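4.2 Mixed returns in the shared bins

Sorting at the Undeten site was done by the families themselves, mostly between 8 and 11 in the morning. One deep bin per corner, no lids, no labels in the first month. We wanted to see what ends up together when people aren't told where things go. Short answer - drinks bottles and outdoor toys, again and again.

Of 203 bin checks, almost half had at least one toy in with the empties. Sand tools were the usual ones. Small shovels, rakes, now and then a bucket. Kinsella (the indoor site) had far fewer, but Kinsella has no sand pit, so the two are hard to compare and we dont try to here.

Two things seem to matter. First, timing: snack and pack-up overlap by 15 minutes, and both hands are full. Second, the bin itself. It is deep and it's near the gate. Parents told us they took it for a toy bin, others took it for recycling, and both groups had good reasons. Caps were mostly left on the bottles, which the Ristov guidelines ask for anyway.

Figure 3 is a typical mix, with a pink watering can, a purple shovel with a light pink handle, and empty bottles, one a Mirinda with its orange cap still on.
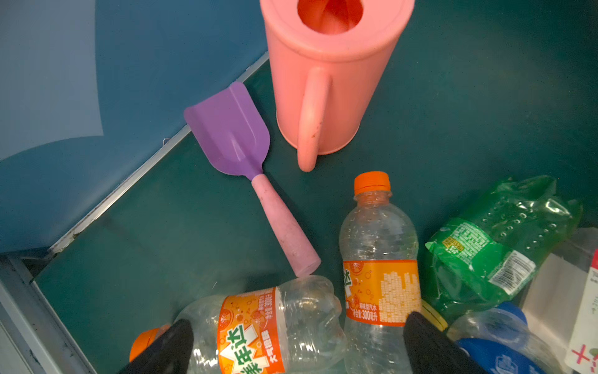
Figure 3. Toys and empties in one bin, Undeten site.

A parent at Alon, where the same bins were used later, objected to our word "mixed." For her the toys were never in the wrong place, it was the bottles that were, and a hook for a bottle bag on the gate would fix it faster then any sign. We had coded toys as the stray item in all checks up to that point. Recoding the other way round changes the totals in Table 2 but not the ranking of sites - see 4.3 for both versions.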